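Who decides how big a screw should be?
A sceptic's guide to standards, for readers aged 8 and up

Pick up any light bulb in a shop and it will probably fit the lamp at home. Take a sheet of paper from your school and put it in a printer on the other side of the country, and it slides straight in. Grown-ups hardly ever ask why. You should, and you should be a bit suspicious of the first answer you get.

What is a standard?

A standard is a written agreement about how something should be made, measured or tested. It might say how wide a screw is, how thick a helmet has to be, or how to check that water is clean enough to drink. Some are only a page or two. Others are so long and dull that the people who wrote them must have needed a lot of biscuits.

A standard is usually not a law. People mix these up all the time. A law is made by a parliament or a government, and you can be punished for breaking it. Most standards are only advice until a law says "you must follow this one", or until a customer says "I won't buy yours unless you do".

What happens without one?

Think of a made-up country called Zatavier. It has two towns, Buvine and Ospina, and each makes its own garden taps and hoses. In Buvine a tap is 20 millimetres across. In Ospina it is 29 millimetres.

One dry summer there is a fire in Buvine. Ospina sends help, and its firefighters arrive with long hoses that fit nothing. They stand there holding them.

You may say this is a silly story, and it is a story. But hoses that would not fit really have caused trouble at real fires, which is one reason fire brigades care so much about matching parts.

Who writes them?

Mostly, groups of people who know a lot about one narrow thing. They come from factories, universities, governments and sometimes from groups that speak up for shoppers. They meet, argue, write a draft, let other people complain about the draft, and then argue again. It can take years.

Many countries have a national standards body, a kind of club that looks after this work. There are also international ones, where countries try to agree with each other.

Now put your suspicious hat on. Who can afford to go to all those meetings? Big companies can. A small workshop with eight workers might not be able to spare anyone. If the big company already makes 20 millimetre taps, guess which size it thinks is sensible.
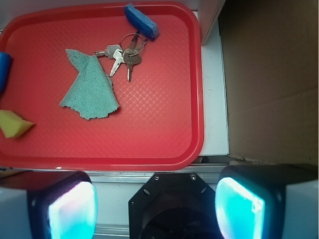
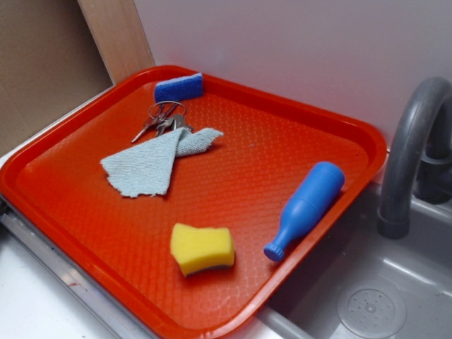
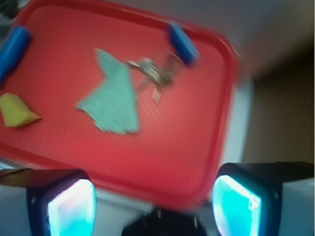 Why do countries sell more when they agree?

Suppose Wandisora Pumps wants to sell a water pump abroad. If every country has its own test, the pump must be tested again and again, and each test costs money. If the countries accept the same test, one will do.

People who like standards say this makes things cheaper for everybody. Sometimes it does. I would still want to see the price in the shop. A company that saves money on tests might pass the saving on to you, or it might keep it.

There is another catch. A rule can be used like a locked gate. A country that doesn't want foreign toys could write a very fussy toy rule and say it is all about safety. The trade rules most countries have signed say they mustn't do that. Working out whether a fussy rule is a fair one can keep lawyers busy for ages.

Can you trust the mark on the box?

Some products carry a mark to show they meet a standard. Ask three things before you believe it:

Who did the checking? Sometimes it is a separate laboratory. Sometimes the maker checks its own work, like marking your own spelling test.

What was checked? A kettle might be tested for electric shocks. That tells you nothing about whether the lid will snap off in February.

Is the mark real? Fakes exist, and some are very good copies.

Benoît Bouvier, who spent years testing plugs, put it to me this way: "A mark is a promise. I always want to know who made it." I think he is right, although I notice that he still buys the cheapest toaster.

Try it yourself

Find two friends. Without talking, each of you draws a square that you think is "medium-sized" and cuts it out. Put them in a pile and see how badly they match.

Now agree on a size and try again. Keep a note of who got their way in the argument, and whether their first square was the one you all ended up copying.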